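# Angate Robotics Club: PC disassembly and refit cell, spring term

Gallery page, updated March 9, 2025. Earlier pages cover the Mukmont line-following course and the Tenenero battery sorter.

The task this term is to take parts out of a desktop computer and put parts in, using one arm and one gripper, with the tower lying on its side and the panel off. Teams of 3 share the cell. Each team writes its own motion scripts and grasp poses; the base program, Montecinos, handles speed limits, the force stop and logging. Entry for the regional round closes at the end of term.

Scoring is per part. A memory module counts only if it is fully seated. A processor counts only if it goes down square in the socket with the lever closed. Dropped parts score zero, and a force stop ends the run.

## Memory

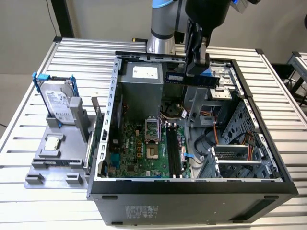
*RAM module in the gripper over the rear of the case. Drive and spare CPU in the printed holder, left.*

The module is the part most teams begin with. It is stiff, has a flat heat-spreader to grip and goes in along one axis. The usual fault is tilt. A small angle at the fingers puts one end of the module on the slot before the other, and the force stop trips before either end is home. The current script lowers the module to just above the slot, searches along the slot in short steps, then pushes in two stages with a pause between them.

The printed holder was redrawn in February. The recess for the CPU is now shallow enough for the fingers to reach the sides of the package. Print files are in the club folder under part number 323.

## Cards and the view from the wrist

Fixed-camera footage is used for judging. Teams may use the wrist camera for alignment during a run, and most now do so for anything that goes near the board. Folasade Adebisi wrote the alignment routine, which takes the board edges as its reference and corrects the approach before the final descent.

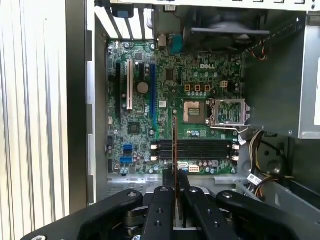

Cards are harder to hold than memory. They are thin and flex under grip force, so the limit is set lower and the approach speed is reduced to match. Grip height also matters: too high and the card swings when it touches, too low and the fingers meet the board first. Teams should record both values in the log with every attempt, including failed ones.

## Known faults

- Loose cables move between runs. Check clearance along the full path before starting.
- The force reading drifts during long sessions. Zero it with the gripper empty, after every 16 runs.
- The search step is too coarse for the CPU recess. Use the fine setting.

## Next

Drive removal and refitting, with the caddy. Scripts to be checked in before the cell is booked. Bookings are in blocks of 2 hours, on the sheet by the door.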